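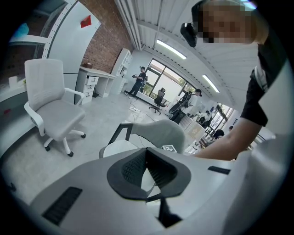 Black T-shirt in January, no regrets.

1/ Four weeks into giving up the bus and walking to work. My feet have opinions. Lanying lent me her blister plasters and I owe her a whole box now.
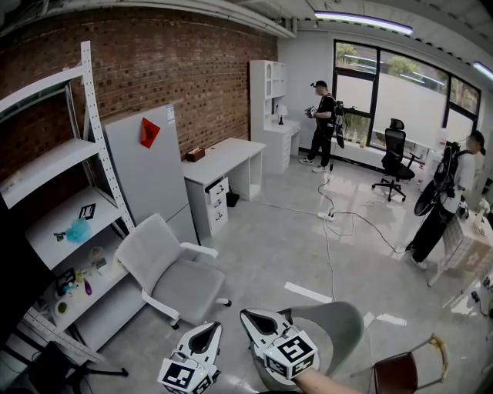 2/ The canal path is lovely but it's a bog after rain, so I've gone back to the main road. More fumes, drier socks! I get in, see that big window with the black frame and start planning my way home. If it's grey out I cheat and get a lift with Aivar.
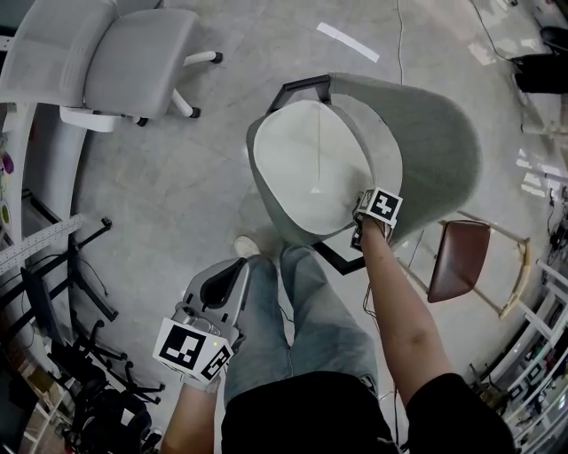
Photo: Zhenhua Zou

3/ Anyway, does anyone know decent waterproof shoes for wide feet? Up to 13 miles a week, mostly pavement. Not boots please, I've tried boots.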